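I finally did it. After years of being the person who nods along when the subject comes up at dinner, I bought my first government bonds, and I am ridiculously excited about it!

Some background for newer readers. I've written a lot here about stocks, mostly the dividend payers I pick up a few shares at a time. Bonds were always the part of the statement I skipped. My old workplace plan at Gidey had a bond fund in it by default, and I think I looked at the fact sheet once. Then rates climbed all through last year, my savings account kept paying me next to nothing, and my friend Tsegereda Demissie mentioned over lunch that she had been building a ladder of Treasury bills since April. I went home and read until way past midnight.

If you've never looked into it, a T-bill is a loan to the government that lasts a year or less. You pay a bit less than face value, you wait, and you get the full face value back. The difference is your interest. The smallest amount you can buy directly is $100, and they go up in steps of $100 from there, so you don't need to be rich to try this (I am not, as anyone who has seen my car can confirm).

A ladder is just several of them with different end dates. I split my money between 4-week, 13-week and 26-week bills. When the short one matures I'll look at where rates are and either roll it over at the long end or take the cash. I put $1,000 into each rung and kept $300 back in checking for the vet, who always seems to need it.

What I love is how plain it all is. With a stock I'm forever reading about earnings and wondering if I paid too much. With a 13-week bill I know the day the money comes back and exactly how much it will be. I wrote the dates on the kitchen calendar in green marker like birthdays.
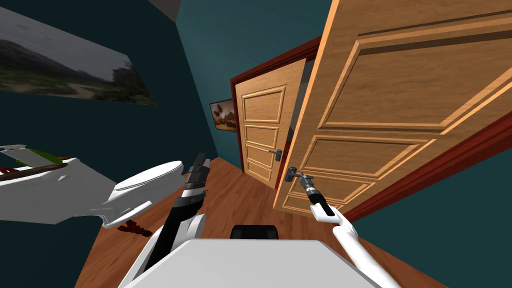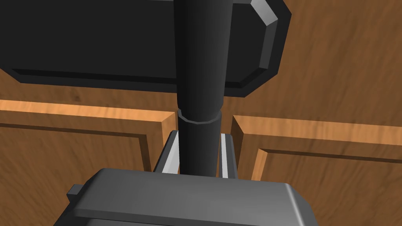

*Two computer-rendered pictures, both from the same place.*

OK, so how did the buying go? Pretty well, with one hiccup. I placed the order through my brokerage the evening before the auction, and I had somehow missed that the cash needed to be settled first. Mine was still sitting in a transfer from Ustov Savings. The order for the 26-week bill got kicked back and I had to wait for the next auction. No harm done, but move your money early!

A few of you asked about state taxes after my last post. Interest on Treasuries is taxed federally but exempt from state and local income tax. If you live somewhere with a high state rate, compare the after-tax number with whatever your bank is offering on a CD. For me the bill came out ahead on all three rungs. If your state has no income tax, the gap could easily go the other way.

Kedir Tilahun emailed to ask why I didn't just buy a bond ETF and be done with it. Fair question! I might still do that for retirement money. But a fund keeps buying new bonds as old ones run off, so there's no date when you personally get your money back, and the price moves around in the meantime. Last year was a rough lesson in that for lots of people, me included, when I finally opened that Gidey statement. This particular cash is for a new roof on the back porch, and I want it on a schedule.

Things I'm still puzzling over:

- Whether to add a 2-year note. The yield on it is lower than on the short bills right now, which still looks upside down to me, but it would lock something in if rates fall.
- I bonds. Bethel Mersha swears by hers. You can't touch the money for the first 12 months, though, so the porch rules that out.
- Whether 14 open browser tabs about the yield curve is a normal number.

Tsegereda and I have started swapping auction results by text, and Gemechu Alemneh from my old investing club wants in too. We used to meet at the Adau coffee place and argue about bank stocks for 90 minutes at a stretch. I'd love to get that going again, with bonds on the menu this time.

First maturity is next month. I'll post the numbers when the cash lands, along with whatever I decide about the 2-year. If you have a ladder of your own, tell me in the comments how far out you go and whether you let it roll over automatically. I left that box unchecked and now I'm second-guessing it.

Idalina Matos
19 January 2023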